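Accueil > Petits curieux > Robots

Le robot qui tirait trop fort

Par Yupin Limsakul, 27 décembre 2024

Ouvrir un frigo, facile ? Pas pour Damel ! Ce robot s'entraîne dans une cuisine simulée par ordinateur. En octobre, il a raté la porte 30 fois de suite ! La panne venait d'un réglage : Damel croyait la poignée 2 centimètres trop loin. Ses pinces se refermaient sur du vide, puis il tirait de toutes ses forces.
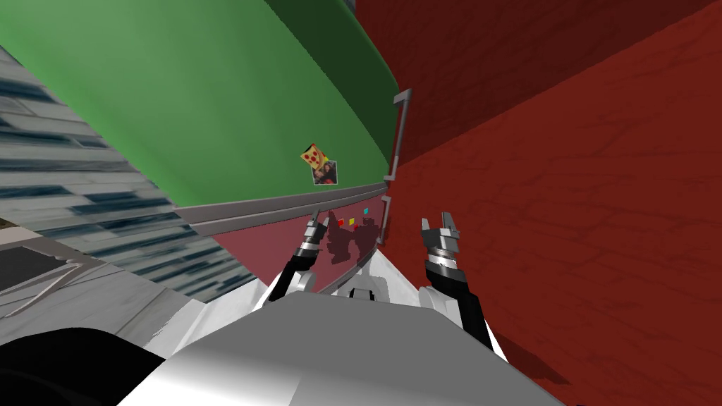 Dans une vraie cuisine, gare aux doigts ! Gyula Vörös a donc ajouté un arrêt automatique : si la pince ne sent rien, le bras se fige. Bien vu, non ?

À lire aussi
Pourquoi les robots tombent
Le bouton rouge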